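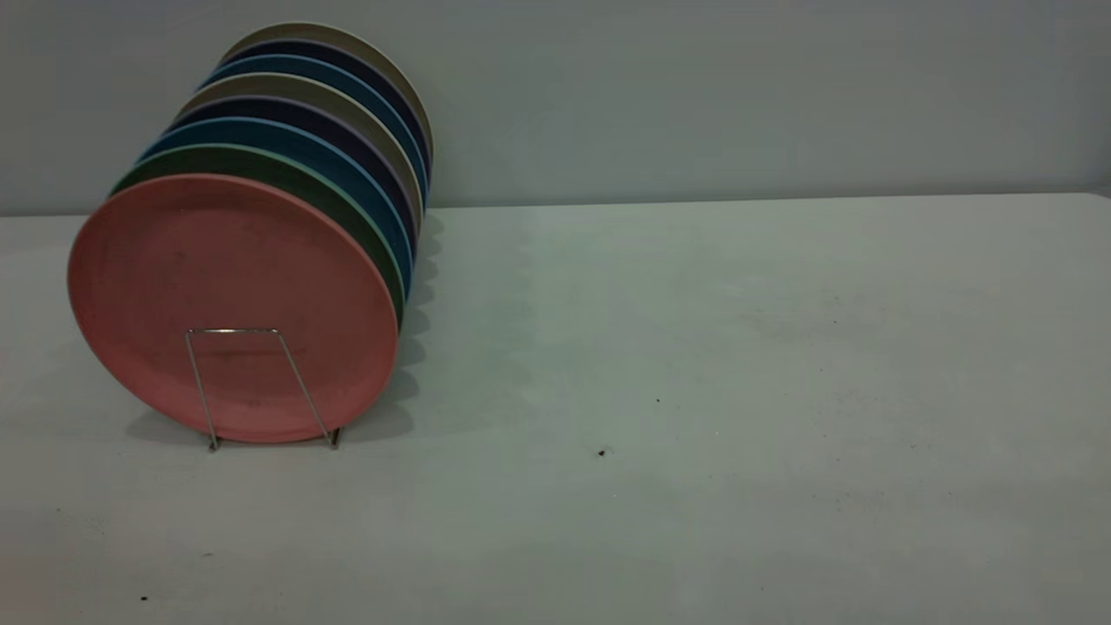

Fig. 4. Plates in the wire stand, pink plate at the front.

4. Setting out the plate stand

This is the part of the Skiteo guide we most enjoy teaching. Plates are thin, round and close together, so they show up a careless set-up very quickly (and reward a careful one!). Follow the steps in order each time, even if you have done them before. The Bendcombe and Timthorpe benches use the same layout, so a run started on one can be compared with a run on the other.

4.1 Before you load

1. Press the stop button and check that the status light is red. Keep it red until step 9.
2. Wipe the table. Old scuffs may stay, but brush away crumbs and grit, especially under the feet of the stand.
3. Look over every plate, front and back. Put aside any with a chip or crack and write its number in the bench book.

CAUTION: Never load plates while the arm is live, at any speed. Slow mode counts as live.

4.2 Loading

4. Put the stand on the left of the table and leave the right side clear for placing.
5. Load from the back of the stand towards the front. Our usual order, reading from the front, is pink, green, teal, navy, beige, blue, navy, beige.
6. Let each plate lean back by its own weight. Do not force it upright or wedge it with card.
7. Check that a little of each rim shows past the plate in front. If a rim is hidden, lift the plate out and seat it again.

Note: Two navy plates and two beige plates are in the set on purpose. Give the position as well as the colour in your log: "navy, fourth from front" is a lovely clear entry, "navy" is no use to the next person.

4.3 Starting the run

8. Step back behind the floor line and say "clear" out loud. Wait for your partner to say it back.
9. Release the stop button and choose the Khalaf plate routine. The hand speed limit for this routine is 300 mm per second. Do not raise it to save time.
10. Keep one hand near the stop button for the whole of the first pick.

CAUTION: If a plate slips, let it fall. Stop the arm first, then put on cut-proof gloves and sweep up every piece before anyone reloads.

4.4 Good habits

Log failed picks with the same care as good ones. They are a goldmine! Tamer Matar rewrote step 7 after reading through 141 failed picks in the May log, and the new wording is much easier to follow.

Changes to this section go to Si-woo Wang, who keeps the master copy. Section last revised May 30, 2022.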